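# Play food, toy kitchens and other claims

Notes and pictures from Fergus Forsyth, who has now been sold three lots of pretend groceries and believes very little of what is printed on the packet.

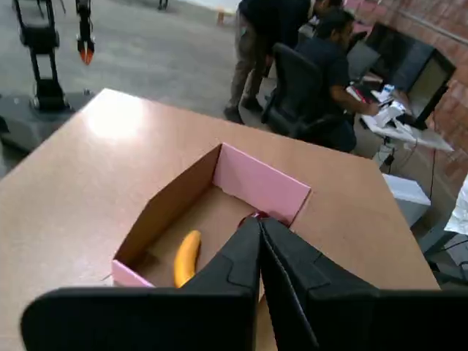
Pretend fruit is sold on the promise that it teaches children about food, and I have yet to meet the child who ate a plum because of it. The Kevus catalogue gives the idea a whole page. What the stuff mostly teaches is tipping out and putting back, and for that you want a container with low sides. A shallow cardboard tray does the job, even one as plain as this, tan on the outside with pink on the inside of the walls. The yellow plastic banana lies flat on the bottom and there's a bit of something red against the back wall. I'd take that over the Narnico "market crate", which costs more than the fruit and has slats that trap small fingers.

## On the banana

Every set has one. Pollock, Kevus and the rest all put a banana in, I suspect because it's the one shape that can't be mistaken for anything else. Their pears could be light bulbs. The better bananas have a seam you can't feel with a thumbnail - run yours along the inside curve before you pay.

## On "114-piece" sets

Read the list on the back. The Pollock set I bought in September says 114 pieces, and that includes every paper label and each slice of a loaf that comes ready cut. I was not impressed. A child of three plays with the same few things whatever you spend, and the rest goes under the sofa.

## On boxes

Storage is where the makers really try it on. Botside want you to buy a lidded tub with a printed picture of where each item goes, and they say it is "tested to 900 openings". By whom, I'd like to know. Cardboard gets soft at the corners and you throw it out and find another. Coloured insides are nice to have - small things show up better against them, or so I'm told. I haven't seen any proof of that either.

Prices were checked on 2020-07-21 and will be wrong by now.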